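Reading time: 3 min

Home | Articles | Materials | Textiles | Index

Pile fabric (soft toys)

Pile fabric in soft toy manufacture is a textile with a raised surface of cut fibre ends, used for the outer skin of stuffed figures. It consists of a ground, which carries the load at the seams, and the pile, which gives the surface its colour and feel. Most present-day toy pile is polyester on a knitted polyester ground. Mohair on a woven cotton ground is still used for collectors' pieces.

Classification

Pile is graded by height. Short pile, up to 5 mm, is used for faces, paws and the lining of ears. Medium pile covers bodies and hoods. Long pile, up to 17 mm in ordinary toy work, is kept for manes and tails, and above that height the cloth is normally sold as fur fabric. Workshop terms differ: the Climorton trade used "close" and "open" for short and medium pile, and the same words appear in the Dravstead pattern lists with the meanings reversed.

Direction of nap

The fibres lean in one direction, known as the nap. Pattern pieces are marked with an arrow and cut so that the nap runs down from the crown of the head and towards the feet. Cloth viewed against the nap appears darker than the same cloth viewed along it. Two pieces from one roll, sewn with their arrows opposed, will look like different shades. Dark colours show the fault most readily.

Cutting is done from the back, through the ground only, with a short blade or the tips of scissors. Pile caught in the seam is drawn out afterwards with a blunt needle. Elínborg Skov's workshop manual gives a seam allowance of 5 mm for short pile and advises tacking before machining, as the two layers creep against each other under the presser foot.

Hoods and faces

A hooded head is built from two fabrics of contrasting colour, joined along the edge of the face. The seam is curved and the hood piece is cut slightly longer than the face piece, the surplus being eased in by hand. The hood then stands a little proud of the face. 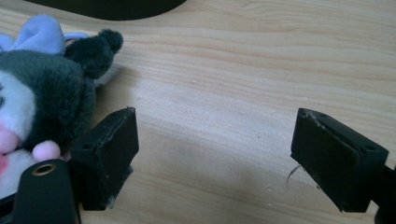
Shading on a finished head depends on the curve of the stuffing as well as the dye. On a dark green-charcoal hood the fuzzy pile can look lighter and greyer along the top and darker down the side and under the cheek, while a short white pile used for the face may carry a faint bluish-grey tone. Bows are made separately in fabric and placed on top of the head; a soft fold down the lobe is common.

Care

Flattened pile is raised with a soft brush worked against the nap and then along it. Heat above the softening point of the fibre causes permanent matting. Nandi Msimang's survey of 224 toys in the Wilside collection recorded matting in 62, mostly at the muzzle and ears.

See also: Nap; Seam allowance; Stuffing

Last revised 2024-10-19

Previous | Next | Back to index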